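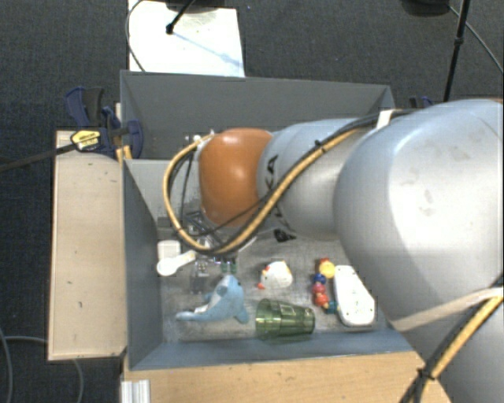
PUTOVPORT, May 4, 2025

Search this site Enter keywords Go

By the Vemora project group

4.2 Open-day demonstration

The picking cell was shown to visitors at the Caddale open day in January. Figure 3 gives the work area, with the arm over the front bin and the gripper hanging above the floor of it. A second gray bin stands directly behind. The bins rest on a wooden tabletop, and a clamp holds the side of the front one.

Items were chosen to differ in shape and surface. The plush dolphin is soft and has no flat side. The green cup in the figure is transparent and lies on its side, and a colorless object farther left is hard to tell from the gray floor – a known problem for our depth estimates. The beaded toy bends when lifted by one end.

The demonstration ran in two sessions, and each visitor group stayed for 14 minutes. Before the open day the controller had logged more than 3,000 picks on the same hardware. No settings were changed between sessions. Visitors asked mostly about speed and about what the arm does after a missed grasp. In that case it returns to its start pose and plans again.

Comments (3)

aravena_lab: Which depth sensor did you use? I can't find it in section 3.

mk77: Saw this one in January. The dolphin was popular with my kids.

gripfan: Would like to see the failed picks listed by item – the clear ones especially.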